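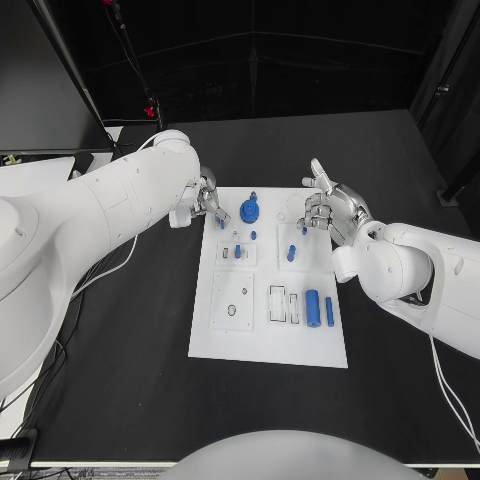 The long black table, with the white board lying on it.

## Table rocks on a sloping old floor and folded cardboard isn't cutting it anymore

**onness_upstairs**

Hi all, long-time reader, first time posting in the furniture section. I've got a long black work table, 82 inches, made by Herrera (a small outfit, I got it secondhand), and it rocks. It's not a huge rock. You lean on one corner and the opposite leg lifts a hair and then comes down with a little tock, and if you're trying to do anything fiddly it makes you want to scream.

The building is an old feed store in Onness and the floor is wide boards that run downhill toward the street. If you drop a pen it goes to the window every single time. So the table has two problems and I'm not sure they're the same problem: the top isn't level, and the legs don't all touch.

What I've tried so far:

- folded cardboard (works until about lunchtime, then it squashes)
- a stack of felt pads, which made it slide around like it was on ice
- turning the table end for end, which moved the rock to a different corner
- cussing

The legs are square metal tube with plastic plugs in the bottom. I don't own a table saw and I'm really hoping to avoid cutting anything. I rent, so nothing permanent on the floor either. The table has to stay in that room, and it can't go against the wall because the radiator is there.

Do I fix the rock first or the slope first? And is there something better than cardboard that won't cost more than the table did?

---

**PlodskaPorchRepair**

Wobble first, slope second, and you may find you don't care about the slope once the wobble's gone! I've been fixing other people's furniture for 27 years and most folks can live with a tilted table just fine. They can't live with one that clunks.

Before you buy anything, figure out whether it's the floor or the table. Drag it out to the flattest floor you can get to (a garage slab is usually good, a tiled hallway is okay) and see if it still rocks. If it sits quiet out there, your table is fine and the floor is the culprit. If it rocks there too, the frame is racked, and no amount of stuff under the legs will feel right for long.

A racked frame is very often just bolts. Flip the table on its back on a blanket, get somebody to hold the other end, and loosen all the leg bolts. Don't take them out, just back them off till the legs have a little play. Then stand it up on the flat floor, lean on it so the legs settle where they want to be, and snug the bolts up while it's standing. Go around a little at a time, corner to opposite corner, like lug nuts on a car. People put tables together upside down, crank everything tight, and lock the twist right in.

If it's the floor, get leveling feet. Those plastic plugs pry out with a flat screwdriver. Behind them you can put a threaded insert made for square tube, and then a foot screws up into that. Measure the inside of the tube as well as the outside, and write down the wall thickness, because the inserts are sold by that and you will buy the wrong ones if you guess. Ask me how many I've got in a coffee can.

Set the feet all the way in to start. Put the table where it lives, find the leg that hangs in the air and screw that one down until it just kisses the floor. That takes care of the rock. Then if you still want it level, bring up the low end, both feet on that end by the same amount, and check the rock again.

One more thing: old board floors move. You'll set it perfectly in October and it'll be off again when the heat's been on a while. It only takes a minute to redo, so don't lock the nuts down like you're building a bridge.

---

**onness_upstairs**

Oh this is great, thank you. I borrowed the hallway downstairs on Tuesday evening after everyone had gone home and it still rocked down there, but way less than in my room. So I guess it's some of both? Lucky me.

I did the bolt thing standing up like you said. Two of them were barely finger tight, which explains a lot. It's back upstairs now and the tock is about half what it was, just on the window side.
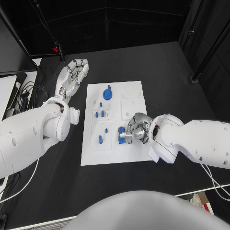
I pulled one of the plugs and the tube is a little rusty up inside, nothing scary. Does that matter for the inserts? And I saw some feet from a company called Skevel that come in a pack of six, which seems like an odd number for a table but I suppose having spares is nice. Mine has four legs and no center support, if that changes anything on a table that long.

---

**PlodskaPorchRepair**

Light rust is fine. Run a bit of sandpaper around a stick up in there, wipe it out, and tap the insert in with a block of wood over it so you don't mash the threads. It should be tight enough that you wouldn't want to pull it back out by hand. If it drops in, it's the wrong size, and please don't glue it and hope.

I haven't used the Skevel ones so I can't say. Look for a foot wide enough that it won't sit down in the gap between your floorboards, that's the main thing on a floor like yours. A swivel base is worth having too, because with a slope a rigid foot will only touch on one side and chew a little crescent in the wood. Landlords notice those.

On the center support, I'd leave it alone unless the middle sags. Sight along the long edge with your eye down at tabletop height. Adding a middle leg on a floor that's not flat just gives you one more thing to rock on.

---

**gravelandgrits**

just use shims. plastic ones from the plumbing aisle, the ones for toilets. they're tapered, they don't squash, and you score them with a knife and snap off the extra. cheap too. I've had them under my kitchen table for years and never thought about it

---

**onness_upstairs**

Ha, I didn't know toilet shims were a thing! I grabbed a bag on the way home and stuck one under the window-side leg to hold me over till the inserts come, and it's holding so far. I do kick it now and then when I scoot my chair in, so I'll still go ahead with the feet.

For anyone who finds this later with the same kind of Herrera table, check whether your plugs have a little lip on them. Mine did, and I had to cut the lip off the first one before it would come out. The rest I did with pliers and a twist and they popped right off.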